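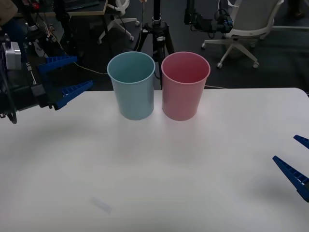
4.2 Naming and nesting of tapered vessels

The difficulty with a tapered plastic vessel is that it has very little to say for itself. It has a bottom, an open top and no handle, and what it is called depends largely on where the speaker last saw one. Our respondents in the Partanen survey were asked to write down a name for each item before sorting it, and of the 916 names we collected for items in this class, "cup", "tumbler", "beaker" and "little bin" accounted for most. The remainder included "thing for pens" and, from one respondent with strong views, "clutter".

Names mattered more than we had expected when we drew up the sorting task in April. Respondents who wrote "cup" tended to set the item down upright and apart from its neighbours, as one would on a table laid for guests. Those who wrote "bin" were quicker to put one inside another, and seemed untroubled by which colour ended up hidden. The Coltov coding scheme, which we had adopted in good faith, has a single category for both outcomes ("stored") and had to be split.

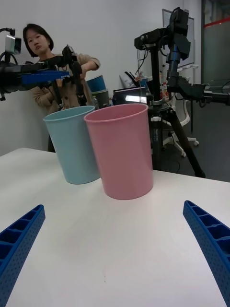 Splitting it raised the question of when two vessels may be called a pair. Same shape and same size seemed a safe rule until Hanne Kemppainen recoded 200 of the sorted sets and found that respondents themselves went by colour almost as often. Two identical vessels in different colours were described as "one for each of us", "his and hers" and "odd ones". We kept the rule and added a note to the codebook, where it has since been joined by 7 others.

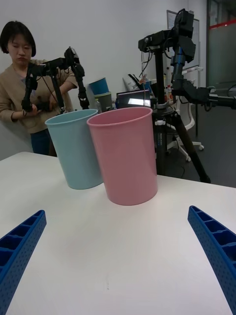

Stacking is a separate matter from pairing, and our earlier draft muddled the two. A pair is a judgement about likeness; a stack only requires that one thing be resting on or in another, and it can be made by someone who has no opinion about likeness at all. Both arrangements occur in Figure 3, where the light blue and pink vessels stand on the table as separate items while the bins on the counter behind have been stacked, teal-blue on grey-green. Under the revised scheme the first is coded "apart, upright" and the second "stacked". The overlap of the pink rim with the blue vessel is a matter of viewpoint and is ignored, although two coders had to be persuaded of this. A slight lean, such as that of the blue vessel, does not alter the code either. We did try a separate code for leaning, and withdrew it after a long afternoon with a protractor.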